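Suchbegriff eingeben Suchen

Kursunterlagen: Holz verstehen, Teil 2 — Warum Holz arbeitet

12.03.2022, von der Kursleitung Werkstatt Hollmann
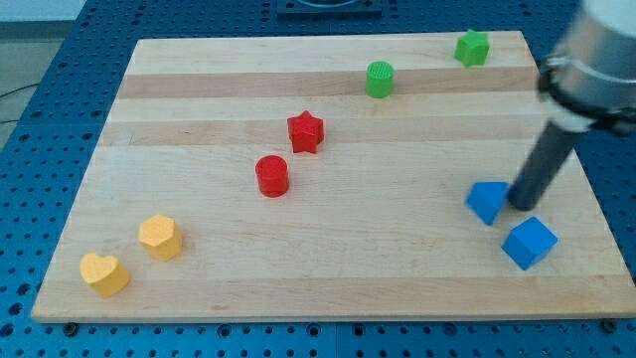 Schön, dass Sie wieder dabei sind! Beim letzten Mal ging es um den Aufbau des Stammes, heute kommen wir zu dem, was Anfänger am meisten ärgert — Holz nimmt Feuchtigkeit aus der Luft auf und gibt sie wieder ab, ein Leben lang, und dabei ändert es seine Maße.

Merken Sie sich bitte die drei Richtungen. Längs zur Faser passiert fast nichts, radial schon deutlich mehr, und tangential, also entlang der Jahrringe, am meisten. Eine breite Platte wird im August darum gern ein wenig breiter und im Heizungswinter wieder schmaler.

Beim Verleimen achten wir auf gleiche Holzfeuchte aller Leisten und auf durchgehend gleiche Faserrichtung. Lassen Sie das Material vorher 6 Tage im Raum liegen, bei 20 Grad, mit kleinen Hölzchen dazwischen, damit überall Luft hinkommt.

Zum nächsten Termin bitte das Arbeitsblatt aus dem Ordner Kollari mitbringen und, wer mag, ein Reststück von daheim.

Kommentare (2)

Spanfreund: Danke fürs Hochladen! Gilt das mit dem Liegenlassen auch für Eiche?

Kursleitung: Ja, bei Eiche gern länger, die lässt sich Zeit.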